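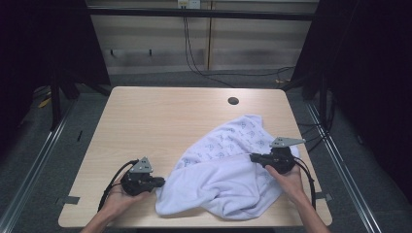 De: Norbert Dvořáček
Para: lista Lotthorpe en español
Asunto: Re: [lotthorpe-es] Partidas guardadas de Armont y el capítulo del molino

¡Hola a todos!

Contesto con retraso, que he tenido unas semanas de trabajo bastante feas y el juego lo he tocado poco y siempre de noche. Voy por partes, citando a Senan, que preguntaba varias cosas a la vez.

Senan Mac Carthaigh escribió:
> Buenas. Me he pasado al remaster después de años jugando al
> original en un portátil viejo y tengo unas cuantas dudas. La
> primera: ¿hay manera de importar la partida guardada de Armont
> para empezar Lotthorpe con las decisiones hechas? En el original
> lo hacía solo, pero aquí me sale el cuestionario ese del barquero
> y no recuerdo ni la mitad de lo que elegí.

Se puede, pero el menú está escondido con muy mala idea. Tienes que entrar en Opciones, luego en Datos, y dejar pulsado el botón de borrar (sí, el de borrar, a mí también me dio miedo) hasta que salga una segunda lista. Ahí aparece «Crónica anterior». Si la partida de Armont es de la versión 6 o posterior la coge sin más. Si es anterior hay que abrirla una vez en el Armont nuevo, guardar en cualquier posada y volver. Ojo, en una posada, que los guardados automáticos no los reconoce. Yo perdí una tarde entera con eso y ya estaba redactando un correo furioso a Savolainen cuando Kalevi Aaltonen me mandó un mensaje de dos líneas y me lo arregló.

Lo del cuestionario del barquero no es tan mala opción, por cierto. Si contestas «no me acuerdo» a todo, el barquero te suelta un discurso que no está en ningún otro sitio del juego y la hermana de Ilve sigue viva, cosa que importando partida es dificilísima de conseguir. Merece la pena verlo una vez aunque luego empieces de nuevo.

> Segunda: ¿soy yo o el combate va más rápido? Me matan los
> lanceros del puente una y otra vez y os juro que de joven los
> pasaba con los ojos cerrados.

No eres tú – bueno, algo serás tú, como todos. El original iba a la mitad de imágenes y las esquivas estaban calculadas con eso. En el remaster va a 60 y han retocado los tiempos a mano, enemigo por enemigo, y con los lanceros se les fue. El aviso del golpe dura lo mismo que antes, pero la lanza sale antes. Prueba a esquivar hacia la lanza y no hacia atrás, y si ni así, baja al vado por la izquierda, que los lanceros no te siguen al agua. Se pierde el cofre del puente, pero dentro solo hay aceite y una carta.

También puedes activar los tiempos clásicos. Están en Accesibilidad, no en Jugabilidad, vete tú a saber por qué. Ville Kauppinen dice que con los tiempos clásicos se rompe el jefe de la cantera, que se queda quieto mirando la pared. A mí no me ha pasado, pero a él dos veces, así que guarda antes de bajar.

> Tercera y última, que no quiero abusar: el capítulo del molino.
> ¿De verdad han quitado el molino? Llego a Laklow, hablo con el
> alcalde, y me manda directo a las minas.

Ay, el molino. No lo han quitado, lo han movido. Ahora se activa solo si llegas a Laklow de noche y sin haber aceptado el encargo de las ovejas, y el alcalde no tiene nada que ver: hay que hablar con la mujer que barre delante de la herrería y decirle que tienes hambre. Entonces te manda a por harina y ya arranca todo como lo recordamos, con la rueda parada y los pasos en el piso de arriba.

Entiendo por qué lo han hecho, supongo. En el original era obligatorio y mucha gente dejaba el juego justo ahí, entre el puzle de los engranajes y el molinero, que te quitaba media barra de un manotazo. Pero para mí es el mejor capítulo de toda la saga, y esconderlo así me parece una pena. Yo lo jugué por primera vez en el 2000, en casa de mi primo, con una tele que hacía rayas verdes, y tuvimos que apuntar el orden de los engranajes detrás de una factura porque no había forma de ver los colores. Todavía me lo sé: cobre, negro, negro, hueso, cobre. En el remaster han cambiado el orden, claro, y allí estuve yo como un tonto metiendo el viejo una y otra vez, convencido de que fallaba el mando.

El orden nuevo no lo pongo por si alguien quiere sacarlo solo, pero está en el cuadro del descansillo, en los sacos que llevan las figuras. Se cuentan de derecha a izquierda.

Y una cosa que no vi comentada en la lista: si subes al molino con la lámpara apagada, el molinero habla. Habla de verdad, con voz grabada, tres o cuatro frases sobre su hijo. En el original solo había texto y era otro, más corto. Yo no sé si es material que quedó fuera en su día o si lo han grabado ahora. Esko Karppinen, que tiene el disco de prensa de la época, comentó que iba a mirar si en los archivos de sonido había algo parecido. Esko, si lees esto, ¡cuenta!

Ya que estoy, os dejo mis impresiones generales, que las prometí en julio y luego desaparecí:

Lo visual me gusta más de lo que esperaba. Los interiores han ganado muchísimo, sobre todo las tabernas, y por fin se distingue qué es puerta y qué es pared pintada. El bosque me convence menos. Han metido tanta hierba que las huellas, que antes eran media gracia de la caza, casi no se ven, y al final acabas tirando del silbato del perro todo el rato.

La música es la de siempre con mejor sonido, menos el tema del mercado, que lo han vuelto a grabar con una flauta chillona que me pone nervioso. Se puede volver al antiguo en Opciones, Sonido, Banda clásica, pero cambia todas las pistas de golpe, no una a una.

El cooperativo lo he probado una sola noche con Ville. Admite hasta 4 jugadores y fuimos dos, y nos reímos mucho, aunque la cámara se vuelve loca en las escaleras y cada vez que uno abría el mapa al otro se le paraba el caballo. Si alguien ha probado con el grupo completo que diga si aguanta la conexión, que la nuestra se cayó en las minas y nos mandó a la entrada sin antorchas.

Los logros, un desastre. El de las campanas no salta si has importado partida. Está reconocido en el foro de soporte y dicen que lo arreglan en el siguiente parche, pero no ponen fecha.

Y ahora pregunto yo. En la cripta de debajo de la iglesia de Laklow, pasada la reja que se abre con la llave de hueso, hay un pasillo con nichos y al fondo una palanca. La muevo, suena algo lejos, y no encuentro qué ha cambiado. He vuelto a recorrer la cripta, el cementerio, el pozo y la parte de arriba de la iglesia. En la guía antigua la palanca ni aparece. ¿Alguien sabe qué abre? Si tiene que ver con la torre no me lo contéis entero, con un «por ahí vas bien» me vale.

Ah, Senan, si al final importas la partida y te sale el barquero igualmente, escríbeme por privado y te paso mi guardado de la posada, que lo tengo limpio y con casi todo lo bueno elegido (menos lo del puente, donde siempre me puede la pereza).

Un abrazo,
Norbert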